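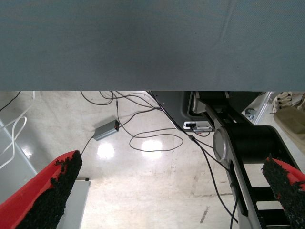 4. Setting Up and Living With the Kit

Figure 2. Wrist view with the gripper open, looking past the gray-blue surface to the floor and the cabling. A second arm is on the right.

I'll start with the cables, since they ate most of our first week with the Beris two-arm kit. The quick start guide from Grundside treats cable routing as a single line between "bolt down the arms" and "power on," and we took that at face value. Figure 2 is what it looks like from the wrist: black cable hanging in loose loops down to the concrete, with a small gray box lying on the floor among them. None of this is in the brochure, where the wires have been tidied away to the point that you wonder how the arms get any power at all.

Does it matter? For the arms themselves, not much. For the wrist camera it matters quite a bit, and that's the part of the kit I was most curious about. A polished floor gives you bright oval reflections from the ceiling lights (there are two of them in Figure 2), and a reflection with a loop of cable running around it is a pretty good way to confuse a detector that was tuned on clean tabletops. The software that ships with the kit, which Grundside calls Shen, has a default crop that is supposed to throw away anything outside the work area. The crop is set in image coordinates and doesn't follow the wrist, so as soon as you tilt the gripper past the table edge the floor comes right back in. Deming Xiong wrote a small patch that ties the crop to the arm pose, and we used it for everything in Section 5. Results with the stock crop are in the appendix for anyone who wants to see how bad it gets.

4.1 The fingers

I like the fingers a lot! They have a bright red shell with a black textured pad on the gripping side, and the red is a real help when you're going through recordings late in the day, as you can tell at a glance where the gripper ends and the rest of the room begins. The pads have a ragged, fuzzy edge at the tip. We fretted over that edge when the kit was new and ended up leaving it alone. Over 2,000 grasp attempts we changed pads 6 times, and the swap itself is easy once you've found the right hex key (it is not the one in the box).

My complaint is with how much of the picture the fingers take up. With the gripper wide open there is a decent gap to see through, but the lower corners of the view are gone. Jingyi Kong tried masking the fingers out before training and it made no difference we could measure. She also tried leaving them in and masking everything else, mostly to annoy me, and that did slightly better than I'd like to admit.

4.2 Two arms, one table

The kit is sold as "plug in the second arm and go." We plugged it in and it didn't go. The two controllers came with different firmware, and Shen will happily talk to both while only moving one. Support answered the same afternoon - credit where it's due - and Encarnación Llorente had both arms on the same version before dinner. After that the pair ran without a controller fault for the rest of the trial, 66 hours of logged motion.

The second arm does get into the wrist view a good deal, as it does on the right side of Figure 2, where it runs diagonally down past the open fingers with a black cable draping along its length. We had expected the collision checker to be the weak spot here and it was fine. It knows where the links are. What it doesn't know about is anything flexible, so a cable hanging off a link is invisible to the planner, and you have to leave room for it yourself. We padded every link by 9 centimeters, which cost us some reach near the middle of the table and which I would do again.

4.3 What I'd ask for before buying

A longer guide, to begin with. Two more pages on routing would have saved us days. I'd also ask for clips along the links, in the box and not as an extra, and some kind of tray for whatever ends up on the floor. Yanling Tan priced the parts from a hardware store and they came to less than the shipping on a single spare pad set.

The lab at Skellillow, which has had the same kit longer than we have, told us they gave up on tidy cables and simply retrained with the mess in view. We didn't have the recordings to try that during the trial. It's the first thing on the list for the next round, along with a camera mount that sits a little further back from the fingers.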